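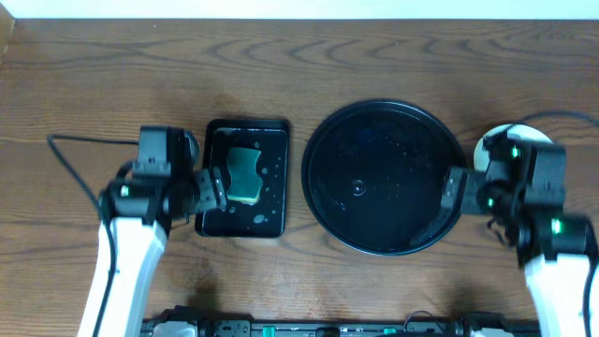

4.2 What happened to the dish room

When I first asked to spend time in the dish room at the Wallham canteen, Sowmya Nambiar, who ran the kitchen, warned me that I would mostly be watching people get damp. She was right, and I loved it anyway. I sat in on 48 shifts, some before the two-arm washing bench (we called it Olell, after the project) came in and some after, and I talked to all nine people on the dish crew, usually while one of us was holding something greasy.

Before Olell, hand washing was a one-person job at the deep sink. The big machine took the mugs and cutlery, but the black serving trays and the large round plates were done by hand with a sponge, and whoever drew the sink stayed there until the lunch rush was over. People complained about their wrists, and they complained about the radio, but they also told me it was the one spot in the kitchen where you could get left alone. Mohandas Bangera had worked the sink longer than anyone and used the time to plan his evening cooking. I wrote that down early on and didn't think much of it - a mistake, as I'll get to.

With the bench, the arms did the sponge work and a person did everything on either side of it: scraping, sorting, setting the next pieces down, rinsing, checking, stacking. Figure 1 gives a fair idea of the work. The left gripper is at the edge of a small tray with the green sponge lying in it and spots of what look like suds on the black surface, while the right one has hold of the rim of a large round plate. Both pieces are dark, and that mattered more to the crew than it did to the engineers. On a black tray you can see dried soap from across the room, so a plate that passed the bench's own check would still get pulled by a person who knew how it would look under the serving lights. I logged 93 of these pulls over the study, and in almost every one the person said something like "soap" or "streak" and never "dirty." The bench had no setting for streaks. Darius Preda, our engineer on site, added one in October after losing an argument at the drying rack, which I was very happy to have in my notes.

So the checking job grew, and it grew without anyone planning it. The original work plan from Sachdeva, the catering contractor, gave inspection a single line under "other tasks." By the end of the study it was the part of the shift that people talked about most, and they disagreed about it! Vibeke Laxdal liked it a lot. She told me she'd been looking at plates for years and this was the first time anybody had asked her opinion of one. Mohandas didn't like it at all. At the sink he could let his mind wander, and at the bench he had to keep looking up, because the arms would stop and wait whenever a piece wasn't sitting right. "I am less tired here," he said, holding up his hands, and then he tapped his forehead and said, "and more tired here." I heard versions of this from several others, mostly the older hands.

The waiting is worth a little more space. A stop was short, usually over before I'd finished writing the time down, but it set the rhythm of the room. The crew began standing where they could see the indicator lights, even if that meant walking farther to the racks. Ajith Suvarna moved the scrape bin next to the bench on his own one afternoon and it stayed there. He also worked out that the round plates went better if he set them down with a bit of space from the trays, and he taught this to the evening crew before we had put it in the Kutine training sheet. When I went back and compared, the sheet's wording was pretty much his.

I should say that none of the nine lost hours during the study, and that this was agreed in writing before we started. I can't tell you what would have happened without that agreement, and I'd be careful about reading our interviews as if people had been talking under ordinary conditions. Sowmya did use the freed-up time to move one person per shift to cold prep, and who got that spot was a sore point for several weeks. Section 4.3 picks up with the rota.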